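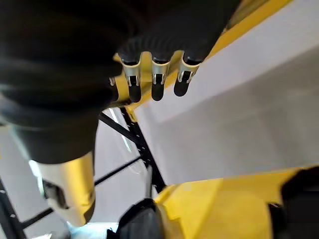 Praswood Home Workshop Club

Tips from the bench: getting your shelves to behave

I moved my workshop from the basement into half the garage in August, and I swore I'd do it properly this time. No more coffee cans full of mystery screws! It took me 17 evenings (I had guessed four) and I'm still finding hinges in boxes marked "kitchen", but I can find a 10 mm wrench in the dark now, so I'm calling it a win.

First thing: empty everything onto the floor before you buy a single bin. I bought bins first and ended up with a dozen that were too shallow for my spray cans. They hold seed packets these days.

Put the heavy stuff between your knees and your chest. I used to keep the vise and the big drill press parts up high and every time I got one down I said a word my mother wouldn't like. Paint goes low too, lids up, with a dab of the color on top and the name of the room on a piece of masking tape.

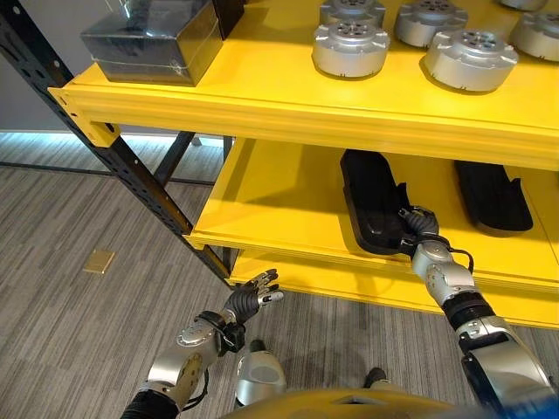 2 min read

Leave a hand's width of empty space on every shelf. I know, it looks wasteful – but you'll need somewhere to put things down while you dig for the one behind.

Labels! My friend Priya Begay got me onto writing them with a paint marker straight on the bin, in capitals, on the short side that faces you. Rubbing alcohol takes it off when you change your mind. I change mine a lot. The sticky labels I tried before all curled up by the end of the first summer.

For small hardware I sort by what it's for and forget about size. So there's a bin for hanging pictures, one for the fence, one for the bathroom (mostly washers, and a tap handle I can't bring myself to toss). I tipped out almost 1,000 loose screws when I started and spent a whole evening with a muffin tin and the radio, which was lovely, to be fair.

A few odds and ends:

Wipe bare steel with a lightly oiled rag before you put it away for winter.

Anchor tall shelves to the studs, even in a garage, even if they feel solid.

Rub a candle stub along sticky wooden drawer runners. Works on old dressers too.

Keep one box for "no idea" and go through it twice a year. Mine has been through three rounds and the brass thing with the spring is still in there. If you know what it might be, bring your guesses to the next bench night and I'll bring the thing.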